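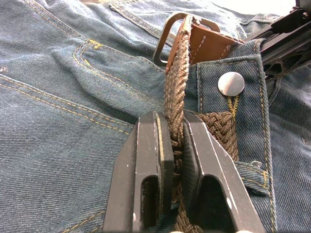 Fledby's winter clothing exchange opens its doors again on Thursday

FLEDBY - If you have a drawer that no longer closes, or a child who has grown two inches since the leaves came down, you may be glad to hear that the winter clothing exchange is coming back to the old Vaher department store on Thursday. Doors open at 10 in the morning and close at seven in the evening, so folks coming off the day shift should have plenty of time to stop in on the way home.

The exchange, now in its sixth January, works the way it always has. You bring what you can spare, you take what you need, and no money changes hands for either one. People who have nothing to bring are just as welcome as those who arrive with a full trunk. Last year the tables took in 3615 pieces of clothing over a single day, and 2368 of them went home with someone new before closing time. What was left was sorted over the following week and sent on to the Liltaso shelter and two church closets across the river.

Facundo Aravena, who started the exchange in his own garage and has run it every year since, would dearly love to see more of the plain, sturdy things this time around.

"We get beautiful party dresses, and I'm happy to have them, truly," he said, stopping to hold the door for a delivery of folding tables. "But what people ask me for at nine in the morning, before we've even opened, is jeans. Work jeans, school jeans, jeans for a boy who goes through the knees every month. If you have a pair you keep meaning to get back into - well, maybe this is the year you let them go."

Coats, snow pants and boots in children's sizes are also high on the list, along with belts, gloves and wool socks that still have some life in them. Aravena asks that everything be washed, that pockets be emptied (a set of house keys from last January is still waiting in his desk for its owner) and that shoes be tied together by the laces. Underwear and pillows can't be accepted unless they are still in the package.

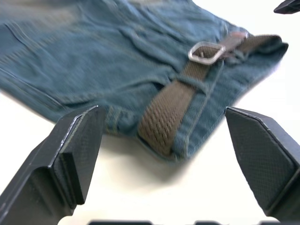
Jeans and belts are among the items most wanted at this year's exchange.

Regulars will notice a few changes. The biggest is the room itself. The exchange has outgrown the library basement, where the line for the mirror sometimes reached the stairs, and the ground floor of the Vaher building gives it 4000 square feet to spread out in, with a real fitting area along the back wall. The entrance on Mill Street has a ramp, and the lot behind the building will be plowed by eight.

There will also be a mending corner, which was tried in a small way last winter and turned out to be so popular that people were still waiting with coats over their arms when the lights went down. Skarnanov, the tailoring shop on Depot Street, is lending two sewing machines and the people to run them from noon until five. They can replace a button, patch a knee or take up a hem while you look around, though zippers will have to be left overnight and picked up at the shop.

The Number 98 bus stops across from the building every half hour, and the driver has been known to wait a minute for someone with an armload of bags. Coffee and soup will be served near the front windows for as long as they last, and there will be a corner with books and crayons for little ones who have had enough of trying things on.

Drop-offs are being taken ahead of time this week, from four to six each afternoon, at the side door on Canal Lane. Please don't leave bags outside after hours, as the forecast calls for wet snow. Anyone who would like an item picked up, or who needs a ride on the day, can leave a message at the library's front desk.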